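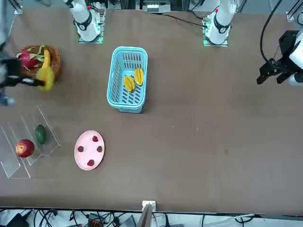

Two arms, one table and a great deal of fruit

I promised in August that I'd write up the sorting table once both arms were moving, and then of course I kept fiddling and it got later and later, so thank you for the emails (and for the patience!). Both arms are up and running now. They sit on the same side of a long brown table, each with a black two-finger gripper, and between them they have a fruit stall to look after: a wicker basket, a light blue plastic one, a pink plate and the clear acrylic stand.

The stand has been the awkward bit. Clear acrylic catches every light in the workshop, and to a small camera down by the gripper a patch of glare can look a lot more interesting than an avocado. I lost 2 whole evenings to that before I moved the lamp.

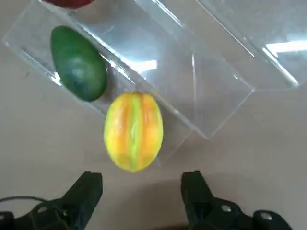
Dernden Makers, Kerkeck – Arms and Motors Group

Star fruit were my idea, and I've been teased for it. An apple is kind to a gripper, you can come at it from any side, but a star fruit has those ridges, and if a finger lands on one the whole thing wants to roll. I wrote 23 versions of the closing routine. Version 11 was very nearly good enough and I should probably have gone home, but you know how it is when the kettle's on and the bench is free.

What helped in the end was slowing everything down. I put a pause of 700 milliseconds between the fingers touching and the fingers squeezing, which sounds like nothing and feels like an age when you're standing there holding your breath.
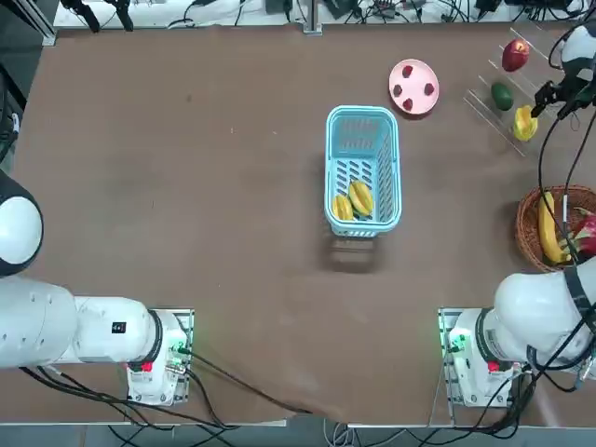

The other job was cables, and I'm still not happy with them. The grippers' leads are long enough to reach the far corners, so they're also long enough to trail over everything in between. I've ordered some Trosico clips and a bit of springy sleeving, and I'd like to try running them along the forearm properly, with enough slack left at the wrist for it to turn.

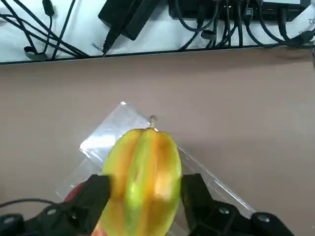
Next I want to get the arms passing a piece of fruit from one to the other, which means teaching each of them to keep out of the other's way first. The code needs a tidy before I let anyone see it. If you've got a tried and tested way of dressing cables round a wrist joint, do leave a comment, I'd love to hear it, and I'll be at the bench most evenings if you'd rather come and show me.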